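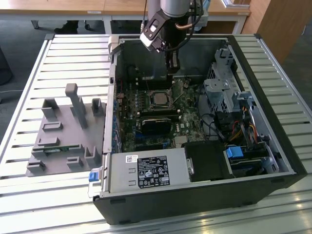
Frequently Asked Questions: Desktop Intake and Refurbishing

Updated July. Applies to towers and small desktops accepted at the Ostuvex site in Pletau. Laptops and servers are covered on separate pages.

INTAKE

What equipment do you accept?

Desktop computers with a standard tower or small form factor case, complete or partly stripped. A machine does not have to power on. Missing drives, memory, or processors are acceptable if they are listed on the intake sheet. We do not accept CRT monitors, loose batteries, printers, or machines with liquid damage.

Is there a minimum quantity?

No minimum for drop-off. Pickup requires at least 61 units at one address, on pallets or on a ground floor with truck access.

Is there a maximum?

A single lot may contain up to 300 units. Larger batches are divided into separate lots, each with its own lot number and report.

How should units be packed?

Stack towers on their sides, no more than five high, with cardboard between layers. Wrap the pallet to the base. Remove power cords and pack them in one box per pallet. Do not tape cords to the cases. Tape residue is graded as a cosmetic defect.

Do side panels have to be attached?

Yes, for transport. Panels held on by clips only should be strapped. A unit that arrives without its side panel is graded C or lower unless the panel is in the same lot.

Where is the receiving door?

Csizmadia building, rear entrance, dock 2. Receiving is open from 8 a.m. to 3:30 p.m. Ask for Myroslav Didenko if the dock is closed during those hours.

DATA

Are drives erased?

All drives are removed or erased before a unit leaves the intake area. Working drives receive a full overwrite with verification. Drives that fail verification are shredded.

Do I get a record of the erasure?

Each lot report lists the drive serial number, method, result, and time. Reports are posted to your Nandeo account when the lot closes. Paper copies are available on request.

What about passwords on the firmware setup?

Remove them before shipping. A board with a supervisor password that cannot be cleared by jumper or by the vendor's documented procedure is treated as scrap. If you have the password but cannot access the unit, enter it in the notes field for that asset tag.

Does memory need to be erased?

Ordinary desktop memory modules do not hold data after power is removed and are not included in the erasure report. Solid-state cache modules are treated as drives.

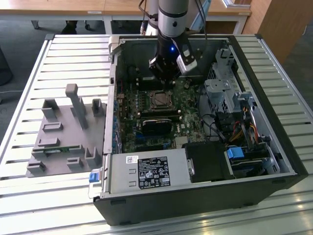 TESTING AND PARTS

What is checked with the case open?

Board condition, capacitors, socket pins, slot latches, fan bearings, and drive cables. Dust is removed with low-pressure air while the fan blades are held still. The board is not removed unless there is visible damage near a standoff.

Why was my unit downgraded for a CPU socket?

Bent pins are the most common reason. On land grid sockets the pins are in the board, and a processor removed without a cover leaves them exposed. If you pull processors before shipping, fit a plastic socket cover. We do not straighten pins on more than two contacts per socket.

Is thermal compound replaced?

Yes, on every unit that passes the first power test. Old compound is removed with isopropyl alcohol and a lint-free wipe. The heatsink is then refitted with the screws tightened in a cross pattern.

Can modules of different sizes be mixed?

They can be, within the limits of the board, but units sold as grade A have matched pairs. Unmatched modules are pulled and go into parts stock.

How long is the load test?

Four hours for grades A and B. One hour for grade C. The test stops if the processor reaches 100 °C or if the system reports a memory error.

Is the coin cell replaced?

Every time. It is a CR2032 on nearly all boards we receive. Units that lose clock settings after a new cell has been fitted are marked as board faults.

Can I buy parts without buying a unit?

Yes. The parts list currently has 568 entries, including power supplies, fans, brackets, drive caddies, and tested boards. Orders go through the parts desk (Barnabás Tóth). Parts are sold without mounting screws unless the entry says otherwise.

CASES AND COSMETIC GRADING

How is the outside of a case graded?

Grade A: no dents, no marks visible at arm's length.
Grade B: light scratches, no dents on the front bezel.
Grade C: dents, cracked bezel tabs, or residue that cannot be removed.

Grading is done under overhead light with the case dry. Tested function and cosmetic grade are recorded separately, so a unit may be listed as A/C.

How should bare metal surfaces be cleaned?

Use a damp microfiber cloth with a drop of dish soap, then a dry cloth. On a brushed finish, wipe along the grain. For grooves, use a soft nylon brush or a cotton swab, working from one end to the other. Steel wool, scouring pads, and chlorine cleaners mark the surface and should not be used. The same method applies to work surfaces. 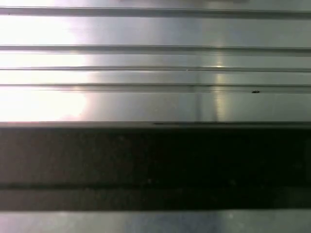
Grooved metal, close up.

Do you repaint cases?

No. Paint chips in the slot and connector area cause more faults than the original scratches. Asset labels are removed with heat and a plastic scraper.

PAYMENT AND RETURNS

When is payment made?

Payment is issued 15 business days after the lot closes. A lot closes when every unit in it has a final grade. Disputed grades do not delay payment on the remaining units.

How do I dispute a grade?

Open the asset in Nandeo, select Review, and state which line you disagree with. The unit is held and checked again by a second technician. The second result is final.

Can I have a unit returned?

Before erasure, yes, at your cost. After erasure, the unit can be returned but the data cannot be recovered.

What is the warranty on refurbished units?

Grades A and B: 12 months, parts and labor. Grade C: 30 days, replacement or refund only. Opening the case to add memory or a drive does not void the warranty. Removing the processor does.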